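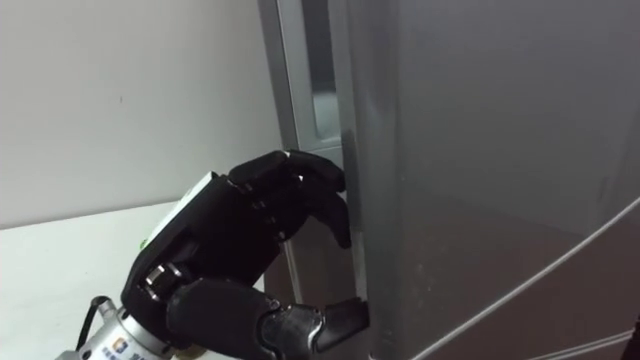
Bench notes: looking after the right hand

The five-fingered hand has had its service, the first since March, and has gone back to opening fridges and standing next to bottles of tea. It's a living.

Most of the upkeep on Narnano is dull. Wipe the finger joints with a dry cloth, check the cable at the wrist for chafing, nip up the flange screws, then run the open and close routine until you've lost the will to watch. The counter stood at 1326 cycles when we began and 1590 when we stopped for lunch. The thumb, which had been arriving late like a teenager to breakfast, got a new tendon and was re-zeroed.

After that comes the reach check at the desk: bottle upright, palm turned towards it, fingers open, thumb low.

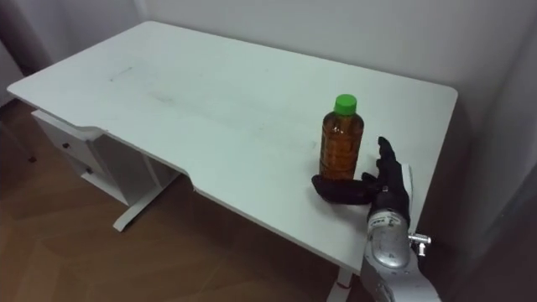

Aqeel Pirzada wants it known that the thumb was never late, the fingers were early, and that anyone re-zeroing one without the other will be doing it again by Christmas. We have added this to the service sheet, in smaller type.

If you're booked on the arm this month, please leave the wrist offsets alone. Offset file 2 is the good one. The file called "final" is older and wrong, and will be deleted once we find out who keeps restoring it. Spare tendons are in the Trotier drawer, under the gloves. 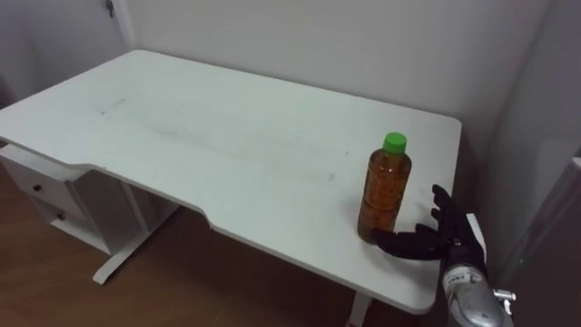 Reach check at the desk, right hand, November 2024.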